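Re: Adhesive hooks on painted walls, does anyone believe the weight rating?

kkwiatkowski
Posted in Walls & Paint
The Bulholm pack says 5 pounds per hook. It also has 4000 reviews, most of them written the day the thing went up, which tells me nothing. I want to see the review from the second summer. I've had hooks from three brands on painted drywall in two apartments and the glue was never what gave out. The paint was. You get a hook on the floor with a neat little disk of latex on the back of it.

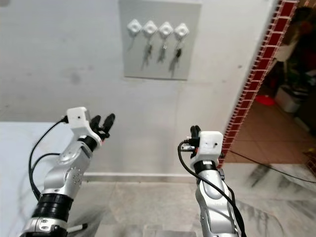

And the rating on the box assumes glass or tile or something equally smooth, if you read the small print on the flap. Flat wall paint over who knows how many older coats is a different animal. So before I buy another pack, has anyone had one stay up longer than a year with real weight on it?

dry_fit
Mine have been up since the February before last. Coat on one, dog leash on the other. Semi-gloss paint, wiped down first, left alone overnight before hanging anything. I think people skip the overnight part and then blame the hook.

kkwiatkowski
I did the overnight part. A coat isn't much of a test either unless it's a wet one.

yeseo_b
Ye-seo Ban here, I used to work the counter at Pandari. We took back a lot of these. I wouldn't trust "wiped down" without knowing what with. Household cleaner leaves a film. Rubbing alcohol, let it dry, then press hard for longer than feels reasonable. That said, I agree with Konrad on the rating. I treat whatever is on the box as a best case and hang a fraction of it — a bunch of keys, a calendar, that kind of thing.

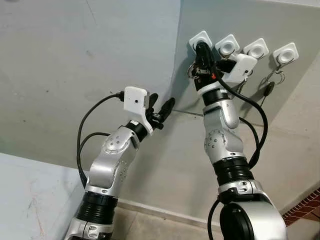
Does it matter how long ago the wall was painted?
It matters a lot. Fresh latex can feel dry in hours and still be soft for weeks, so give it a month before sticking anything to it.

dry_fit
A month seems like a stretch. The Skondus can says seven days.

yeseo_b
Seven days to wash it, if I remember the label. That isn't the same as having something pull on it all day.

oldplasterguy
Put in a screw. Filling a hole costs you 80 cents of spackle. Peeling off a strip of paint the length of your hand costs you a gallon, because the old color never matches.

kkwiatkowski
Lease says no screws. Mr. Song walks through with a flashlight when you move out. Otherwise I'd be with you.

oldplasterguy
Then put up a panel and stick the hooks to that. If a hook fails, you wreck the panel.

kkwiatkowski
And what holds the panel up? More adhesive. You've moved the problem back one layer.

oldplasterguy
Over a much bigger area, though. Look at the load. A ring of keys is what, 500 grams if you're a janitor? 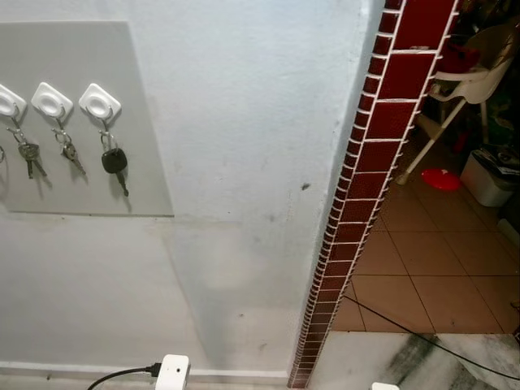

Keys on white adhesive hooks.

kkwiatkowski
Fine for keys, I'll give you that. I was asking about a winter coat and a backpack, and so far I have one person with a leash.

dry_fit
And a coat!

yeseo_b
For a backpack I'd get an over-the-door rack and leave the paint out of it.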